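From: Venla Kettunen
To: brirkard-owners list
Subject: Re: [brirkard] Rear subframe bushings, and is the swap worth it?

Murali Pai wrote:

> I have the car on stands and the rear subframe is hanging from two bolts
> and a floor jack. The original bushings are torn on the left side and
> just tired on the right. I can get solid aluminum from Sundard, or I can
> get the poly set from Illiten that everyone seems to like. The car is a
> street car that sees maybe four track days a year. Does anyone have both
> in their history? Also, did you find you had to cut the old sleeves out
> or did they press?
>
> Second question, for Venla mostly. You said in April that your engine
> swap changed the way the back of the car behaves. Was that the weight or
> the torque?

Murali, good timing, I had mine out again last month and I'm still excited about it!

Short version: get the Illiten poly set. I ran the solid Sundard pieces for one full season and they are beautifully made, really lovely machining, but every bit of diff whine comes straight up through the floor and into your teeth. On track you don't care. On the drive home from the track, two hours at a steady highway speed, you care a lot. The poly set gave me nearly all of the same feel on turn-in and I can talk to a passenger again.

On the sleeves, mine did not press. I had the subframe on the bench with a borrowed 22 ton press and the left front just laughed at us. We ended up drilling out the rubber, pulling the center, and then making two careful cuts down the inside of the sleeve with a hacksaw blade held in a rag. After that it folded in with a chisel and slid right out. Go slow near the end of the cut so you don't score the bore. The other three took half as long because by then we knew what we were doing.

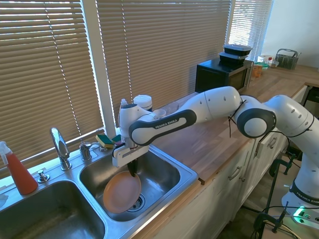

Clean the bores well before the new ones go in. I used a flap wheel and then a green scrubbing pad with plain soapy water, dried everything, and put a thin coat of the supplied grease on the poly only. Do not grease the outside of the shells. Nadège Caron did that on her car and one of them walked out of the bore over a winter of driving, and she had to drop the whole thing a second time.

While it's down, do the diff mount too. It's one more bolt at that point and a miserable job later. And mark your alignment cams with a paint pen before you take anything off, even if you're getting it aligned after. It gets you to the shop driving straight.

Now the fun question. It was both, but mostly torque. The Picard V6 in my car is a little heavier than the stock four, and I moved the battery to the trunk, so the corner weights came out better than I expected. With me in the seat I'm within 22 pounds left to right. The thing is that the stock four never made enough power to load the rear bushings, so I never knew how bad they were. First pull in second gear with the V6 and the back of the car took a step sideways before it went forward. It felt like somebody had a hand on the bumper. I checked the toe arms, checked the tires, checked the diff, and then finally had a friend stand on the brake and load it up while I watched from the side (front wheels chocked, and me well out of the way). The whole subframe was rotating in the rubber. You could see it plain as day.
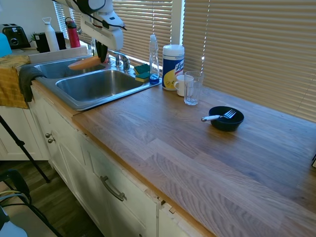 So with new bushings and the same engine, same tires, same alignment, it just hooks up and leaves. I went from being a bit scared of the car to wanting to drive it every evening. If you have any plans at all to add power, do this first. I wish I'd had it the other way around, I'd have saved myself a set of rear tires.

For costs, I paid 400 for the poly set including the diff mount piece, and 453 for the solid set the year before, both before shipping. Maëlys Mallet might still have my old solid set on her shelf, she was going to use it in the race car and then changed her mind. Write to her off list, she's very reasonable and I bet she'd let them go to a good home.

One warning on the poly set: the instructions show the rear pair upside down. The thick lip goes toward the body. Mine had a loose sheet in the box with the correction on it but Maëlys Leblanc said hers had nothing, so look before you press. Torque the big bolts with the car sitting on its wheels or on ramps and then check them again after a couple of drives. I got almost a quarter turn on one of mine.

I put a few more pictures up on my page, link is in the usual place.

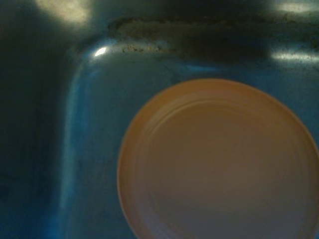 Down in the corner of the sink.

Let us know what you find on that left side, and please post how the sleeves come out! I'm curious if the later cars are as stubborn as mine.

Venla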